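Film & Media Department > Student Work > Documentary Production > Project Reports

Projects | Courses | Equipment Loans | Screenings | Contact

The Last Shift at Brevora: Project Report

Our group of three made a short documentary about the closing of the Brevora furniture works in Drodstead. The assignment asked for a finished film under 15 minutes, a production file and this report. The factory had already announced that it would shut in July, so we had to do most of the shooting before the spring break.

Research

We started at the town library, which keeps the company newsletters on microfilm. From these we made a timeline and a list of former workers to contact. We sent letters first and then called. Most people who said no were polite about it, and two changed their minds later. The course gave us a budget of $2,000. Nearly half went to travel and a hotel, because the last bus out of Drodstead leaves before the evening shift ends.

Shooting

We recorded 36 hours of footage on two cameras. Interviews were done in kitchens and in the old union hall on Villanueva Street. The hall has a loud heating system – we asked for it to be turned off, but we still had to throw out the sound from one full interview.

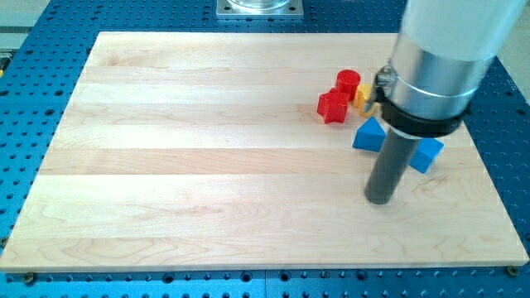

Release forms were signed before each interview. We should have done the same for the music. A retired sander played us a song on the accordion and we built the ending around it, then found that the song was still under copyright. We replaced it with room sound.

Editing

We logged everything in Sturnar, the editing program in the media lab. The first cut ran 31 minutes and had a narrator. In class on Thu 23 April we were told that the narrator repeated what the workers were already saying. We took the narration out and used short title cards in its place. That got us to 14 minutes.

Problems and changes

The logging took far longer than the shooting. Next time we would log each evening and agree on clip names first. We would also film more exteriors – we had one usable shot of the front gate and used it twice.

Contact the Film & Media Department | © Student authors | Back to top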